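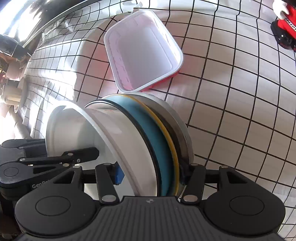 Bowls and square container on the checked tablecloth, Parkness kitchen.

Parkness Community Kitchen – Tableware and Storage
Progress report to the Jenetti Fund
Prepared by Gediminas Toom, 14/03/2025

Work done in this period
The grant was for replacing worn tableware and sorting out the storage in the kitchen and dining room. The first part is finished. The second part is under way and should be done by June.

We went through every cupboard and took out anything chipped, cracked or badly scratched. In all, 101 items were removed. Most of the gaps have been filled with donated pieces, so the bowls do not match. We have white ones, a white one with a black rim, a blue one with a yellow rim and so on. Diners have not complained about this, and it left more of the budget for shelving.

Bowls are now stored nested by size. Before this they were put away in whatever order they came out of the dish rack, and the tall piles tended to fall over when someone pulled one from the middle.

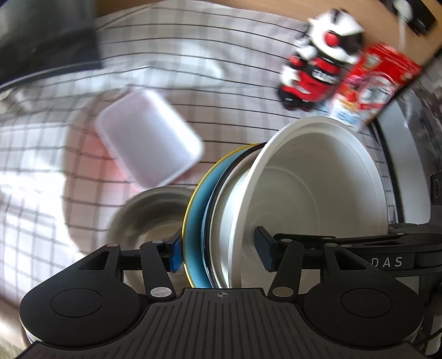
Benedito Paiva tried several ways of stacking before we settled on one for the shelves. Large white bowls go on the outside of a stack and the smaller ones sit inside. Stacks are kept short enough to lift with one hand. The square plastic containers are kept apart from the bowls, as they do not nest with anything round and take up a full shelf if mixed in.

The tablecloths have been washed and folded. Two of the old ones were past saving and went for rags.

Spending
We have used 50 percent of the grant. The largest item was the shelving from Romer, delivered in two loads. The second load was short one bracket set, which Romer has agreed to send at no charge. The Seppälä quote for drawer dividers came in higher than planned – we are asking for a revised price before ordering.

Still to do
Fit the remaining shelves in the back pantry.
Label the shelf edges.
Order drawer dividers once the price is settled.
Seat a full dinner of 90 with the new layout and note how long clearing takes. The target is 30 minutes.

We do not expect to need more money for this work. Receipts to date are attached.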